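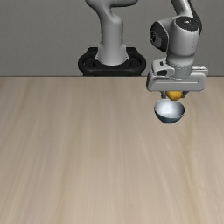

Kitchen arm dropping things? Tips from a doubter

Somebody at Flurkico decided that the hardest job in my kitchen was moving fruit from the counter to a bowl. I would have voted for the oven racks. But I agreed to test their counter arm through the end of August, and I now have a page of notes on how it fails and what helped. Most of it should carry over to any arm with two short fingers and a flat hand above them.

The fault that started all this

On a Saturday morning the arm picked up a lemon, carried it over to the bowl, stopped above the opening and stayed there. The screen said "Task complete." The lemon was still in the fingers. I waited, like a fool, and then reached in to take it. The hand opened, moved down and closed again on the edge of my thumb. No blood, but I said a few things.

The log listed it as code 457, which the manual explains as "release not confirmed." So the thing knew it hadn't let go, and announced success anyway. Keep that in mind whenever you read the word "complete" on one of these screens.

Stop it before you reach in

Pausing from the app is not stopping. On my unit a pause lasts until the software thinks it has a better idea. Use the red button, and wait until the joints have quit humming. If the arm is holding something, slide a folded towel under the hand first, in case the grip lets go when the power does.

Put the stop button on the side you work from. Mine came with the cord routed behind the base, so I would have had to lean across the arm to shut it off. I moved it on day one and would tell anyone else to do the same.

Keep kids and pets out of the room while it runs. The brochure shows a family making pancakes next to theirs. I don't care what the brochure shows.

Clean the finger pads

Citrus oil and wax build up on the pads, and then fruit either sticks or shoots out like a bar of soap. Wipe them with a damp cloth and one drop of dish soap, follow with plain water, and dry them fully. Skip rubbing alcohol unless your manual allows it. The first set of pads I treated that way went shiny and never gripped well again.

Flurkico says pads last 3000 grips. Mine were done at 626. Maybe I got a bad pair — I'd want to see three or four more bad pairs before I called it bad luck.

Bowl trouble

Use a wide bowl with a smooth rim and put it in the same place every time. A strip of masking tape on the counter works better than the "smart placement" setting, which I turned off after it tried to fill the space next to the bowl.

Glossy bowls can confuse a camera that's looking for an edge. If yours keeps missing, try a dull bowl before you call support, or turn off the light right over the counter. Changing the light fixed more misses for me than the last two updates did.

Don't run it with glass. A lemon dropped from a few inches won't hurt anything, but a hand that comes down too far will push on the rim, and you don't want to find out how hard.

Check how low the hand goes

Stop the arm, then set an empty cardboard box where the bowl usually sits. Start a slow run with nothing in the fingers and keep your own hand on the stop button. If the box gets crushed, the height setting is off. Correct it, do the same run again, and only then bring the bowl back. Repeat after every update. Update 47 quietly put my height back to the factory number, and the release notes said "general improvements."

What not to bother with

Rubber bands around the fingers. They roll off, and one ended up in the fruit.

The Trekex grip spray. It smells like a new shower curtain and the label says nothing about food. I returned it.

The Stedov add-on sensor, at least for this problem. It beeps when something is dropped. I can hear a lemon hit the floor.

Turning up the grip force. Soft fruit bruises, and a stronger squeeze is the last thing I wanted after the thumb business.

When to quit

If you see the same release fault twice after cleaning the pads and checking the height, unplug the arm and write down the code, the time and what it was holding. Send that in and leave it unplugged until you get an answer in writing. Support told me over chat that it was "safe to keep using with care." I asked what care meant and got a link to the page with the pancakes.

Mine is unplugged at the moment. The replacement pads are due next week, and I'll try them with the cardboard box first.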